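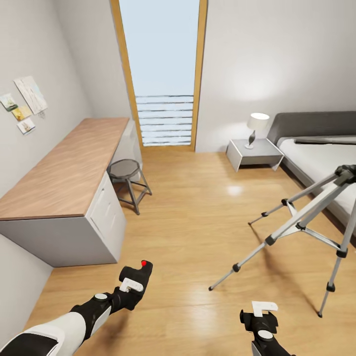 Bedroom set, start of episode, head view. Both grippers up, tripod on the right.

Ticket: Simulated bedroom episodes, high rejection rate on "approach nightstand"
Product: Skeko scene runner with Saarela episode checker
Opened: Sep 9, 2018
Priority: Normal (raised from Low by reporter)
Status: Closed, partly resolved

Reporter wrote:

We asked for 666 episodes of the approach task in the narrow bedroom. The checker threw out nearly 96 of the first batch and gave the same code for every one of them, "path obstructed". I watched a handful of the rejects back and I don't buy it. The base drives down the open floor between the desk and the tripod, turns toward the lamp, and stops. Nothing gets touched that I can see. Either the checker is wrong or it is measuring something it doesn't tell us about.

Before anyone suggests it, I have already restarted the runner, cleared the scene cache and reinstalled the checker. The release note from February says obstruction codes were "greatly improved". I would like to know what they were improved from.

Support replied:

Thanks for the report. Please confirm the tripod is meant to be in this scene. If it is a leftover prop, removing it should bring the rejection rate down.

Reporter wrote:

It is meant to be there. The Ziltness layout has it and the policy is supposed to learn to go past thin legs. If we take out everything that causes a rejection we will end up with a very clean set of examples of a robot crossing a bare floor, and I can write that with a script in an afternoon. Please look at the checker.

Support replied:

Understood. Please try the following and post the results.

1. Run 20 episodes with the tripod kept and collision padding set to zero.
2. Run 20 episodes with the tripod removed and padding at default.
3. Run 20 episodes with both at default and the lamp off. We have seen floor reflections upset the depth estimate.

Reporter wrote:

Results.

Run 1: no rejections. The right gripper passes close to the nearest tripod leg in several of them, closer than I'd want on hardware, and the checker has no complaint.

Run 2: no rejections. As expected, and proves very little.

Run 3: 19 accepted, one rejected. I don't believe the lamp explanation. There is a bright spot on the floorboards by the nightstand, I grant you, but the checker reads geometry from the simulator and never sees the rendered view. If it does see the rendered view, that should be in the manual, and it would be a bigger problem than this ticket.

I reran step 3 with the lamp back on and the same seeds. Same count, same seed rejected. So the lamp does nothing. The low rejection rate in both is down to the seeds, which happen to start the base over on the desk side. Small test runs like these can tell you whatever you were hoping to hear.

Support replied:

Agreed on the lamp, please disregard. We asked the engine side. The checker wraps each prop in one convex shape and then adds the padding. For a tripod that means the air between the splayed legs is treated as solid. With padding on top, the shape comes well out over the floor toward the base's start area.

Reporter wrote:

That fits. It would also explain why the stool never causes trouble even though it has four thin legs: it stands up by the far end of the desk, away from the path, so it doesn't matter how fat its shape is. Move it out a little and I would bet on a second ticket.

So for the record, the checker was rejecting good episodes for hitting a tent that isn't there. What worries me more is the accepted ones. Every episode that survived was one that kept far from the tripod. A policy trained on that will have seen wide detours and nothing else, and someone will call it "cautious" in a slide.

Support replied:

Suggested workaround: set hull mode to "per part" for the tripod. Each leg, the brace and the head then get their own shape. Keep padding at default. Checking will be slower.

Reporter wrote:

Set per part on the tripod and the stool, reran the full batch with the original seeds. Rejections dropped to a few, and those I looked at are fair: the right gripper clips a leg on the turn. Those should be rejected, or better, kept and labeled as failures. The export tool from Trellitel has a field for it that nobody on our side had switched on. I have switched it on.

Speed: noticeably slower. Acceptable overnight, annoying during the day.

Still open as far as I'm concerned:

- Default hull mode is wrong for any prop with legs. A setting that has to be found through a support ticket is a poor setting.
- "Path obstructed" should name the prop. One word in the log would have saved all of this.
- Padding at zero accepts passes that are too close. The per part mode hides that for now.
- The first batch is not to be merged with the new one. I have renamed the folder so it can't be picked up by accident.

Support replied:

Naming the prop in the log has been passed on as a feature request. No date for it. The default hull mode will stay as it is for speed. Closing as partly resolved with workaround.

Reporter wrote:

Fine to close. I'll reopen if the desk side starts doing the same thing.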